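Tabletop demonstration practice

Tabletop demonstration practice is the set of working rules followed when a person records handling tasks at a table with hand-held grippers, so that the recordings can later be used to train a robot arm. The rules cover the preparation of the workspace, the conduct of the demonstrator, the choice and care of objects, and the acceptance or rejection of recordings. They are distinct from machine safety standards, which deal with powered equipment and the protection of people near it.

Background

Early recording work was done with few written rules. Each laboratory set its own table height, starting position and naming scheme, and recordings made in one room were often of little use in another. The first set of rules to be shared between sites was the Tenwood notes, compiled by Junpei Arai while he was responsible for the recording rooms at Tenwood. The notes were later reorganised as the Drudness code, which remains the version most often cited. A shorter variant, known as the Sakamoto sheet, is limited to packaging and light household goods.

Workspace

The code requires a rigid table that does not shift when leaned upon. The surface should be matt and of one colour or a plain grain. Glossy tops are permitted only where reflections form part of the task. The table is wiped before each session and again after any object that sheds dust or liquid.

Fixed parts near the working area, such as rails, posts and brackets, are to be left in the same place for the whole of a session. If one of them is moved, the session is closed and a new one opened under a new number. Lighting is treated in the same way. Curtains or blinds are set at the start and not adjusted until the session is closed.

Cables attached to a gripper must have enough slack for the full reach of the arm. They should run along the wrist or away from the near edge of the table, and should not pass between the gripper fingers and the object.

Conduct of the demonstrator

Each recording begins with both grippers open and clear of all objects. The demonstrator holds this position for two seconds, performs the task, and returns to the open position before the recording is stopped. Where only one gripper is needed, the other is kept open and in a steady position near the edge of the table.

Objects are touched only by the gripper fingers. Contact with a bare hand, a sleeve or the gripper body makes the recording invalid, even if the task is completed. An object that is dropped may be picked up again within the same recording if it stays on the table. An object that reaches the floor ends the recording.

Movements are made at an even pace. The code advises against corrections made by shaking or flicking the wrist, as few arms can reproduce them. After two failed attempts at the same grasp the demonstrator stops, marks the recording as failed and resets the object.

Objects

Objects are divided into rigid, jointed and deformable classes. Cartons, pouches and paper cups belong to the deformable class once they have been crushed or folded, whatever their class when new. Used drink cartons must be emptied, rinsed and dried. A deformable object is withdrawn when it tears or when its shape no longer suits the task description.

Printed packaging may be used with its original labels in place. The Sakamoto sheet asks that the printed face be varied between recordings, while the Drudness code leaves this to the site.

Review

Recordings are checked by a person other than the demonstrator. The reviewer may accept, reject or return a recording with a note, and failed attempts are kept in a separate store under their own label. In the Erkilell review, which applied the code to an existing collection of 2714 recordings, the most frequent ground for rejection was a missing open position at the end. Hand contact came second. The review led to a change in the wording of the rule on stopping, which now names the demonstrator as the person responsible for the closing position.

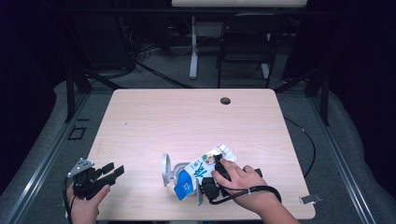 Sites that adopt the code may add local rules, provided that these are written down and stored with the recordings to which they apply.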